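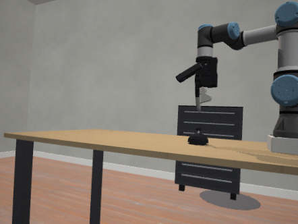 What is wood made of?

Wood is made of millions of tiny tubes packed side by side. When a tree is alive, many of the tubes carry water from the roots up to the leaves. The walls of the tubes are strong, and they hold the tree up.

Parts of a trunk

The outside of a trunk is the bark. It protects the tree from insects, bad weather and animals that like to chew. Under the bark is a very thin layer where the tree grows. New wood is made on the inner side of this layer and new bark on the outer side.

Next comes the sapwood, which carries the water. In the middle of many trees is the heartwood. It is older and does not carry water anymore. In some trees the heartwood is much darker than the sapwood. In others it is hard to tell them apart.

Light wood and dark wood

Maple, birch, ash and pine are light in color. Walnut is brown. Ebony can be almost black. Most wood changes color slowly if it is left in the sun. Pine turns more yellow, and walnut gets paler.

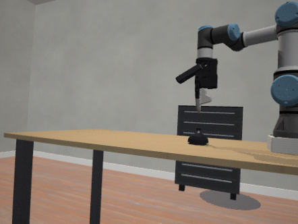
A table in a light wood color.

How old is a tree?

In places with a warm season and a cold season, most trees add one ring of wood each year. The pale part of the ring grows in spring, when the tree grows fast. The darker part grows later, in summer. If you count the rings on a stump, you find out how many years the tree lived.

An oak in the Prunamberg woods blew down in a storm one April. Forester Fulgencio Ventura counted 252 rings on the stump. A second oak beside it had 223. A wide ring means a good year for growing. A narrow ring can mean a dry year, or a year when insects ate the leaves.

From log to board

At a sawmill, the bark comes off first. Then big saws cut the log into boards. Fresh boards are full of water, so they are stacked with small sticks between them to let the air through. Many mills also dry them in a warm room called a kiln. A board that is used too soon may bend or crack.

The lines you see on a board are called the grain. They are the tree's rings, cut the long way. A dark round spot is a knot, where a branch once grew.

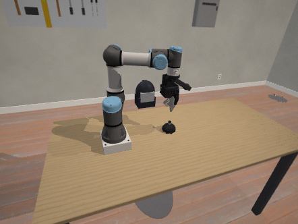 Light wood makes a pale tabletop.

Try it yourself

Find a wooden spoon or a ruler and look at the end of it. Can you see small curved lines? Those are pieces of the rings. Rub a crayon over a sheet of thin paper laid on rough wood to make a picture of the grain.

Words to know

Grain: the pattern of lines in wood.
Kiln: a heated room for drying wood.
Sapwood: the part of the trunk that carries water.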